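Setting up a tabletop pick-and-place task: house rules for the Pimen bench

Last revised 2026-10-21. Replaces the September sheet.
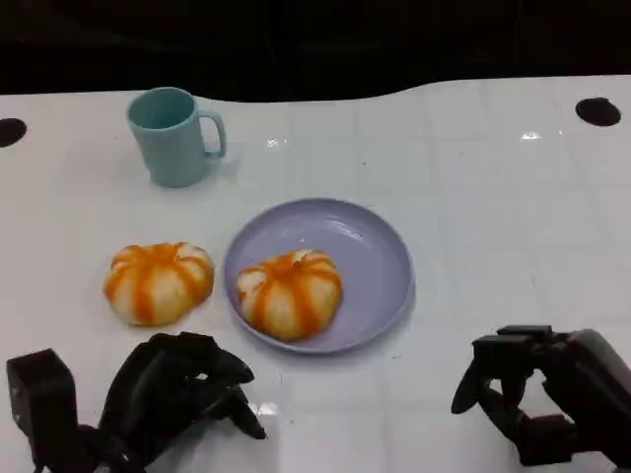 Bun and plate task on the white table, both hands low at the front, mug at the back.

These rules apply to anyone running the two-handed robot at Bistimton. The Leite site uses the same rules with its own speed limits.

Before you switch on

Wipe the table and let it dry. A glossy top shows every smear, and smears move the highlights about from one run to the next.

Check that the cable holes are clear. Keep task objects well away from them. A soft item dropped near a hole can end up wedged in it, and you will have to stop the run to get it out.

Test the emergency stop. Press it, confirm that the arms lose drive, then reset. Do this at the start of each session and again after any change of operator.

Laying out the objects

1. Put the plate down first. Leave enough room on both sides for an open hand.
2. Place the buns. For the standard start, one goes on the plate and one on the table to its left. They should not touch each other.
3. Add the distractor, normally a mug. Stand it upright behind the plate, with the handle out to one side.
4. Leave the right side of the table free. The right hand needs it for its approach.
5. Step back behind the floor line before you enable the arms.

Use the grid on the tabletop to vary positions between runs. Move one object at a time and write the move in the log before you start.

Limits

Wrist speed is 400 mm per second with someone in the room and 900 with the gate shut. Do not raise either figure in the task file. The Pradeck controller will accept a higher value without a warning, so check it by eye.

Nothing on the table may weigh more than 2000 g. No glass, no blades, no liquid in the mug.

During the run

One person holds the stop and does nothing else. If an object rolls, let it roll. Never reach in while the arms are enabled, even if the hands look still – a paused task can resume by itself.

After the run

Bring both hands back to rest, disable the arms, then clear the table. Check the soft items for splits and replace any that are damaged. Log faults under code 108, with the run number and which hand was moving.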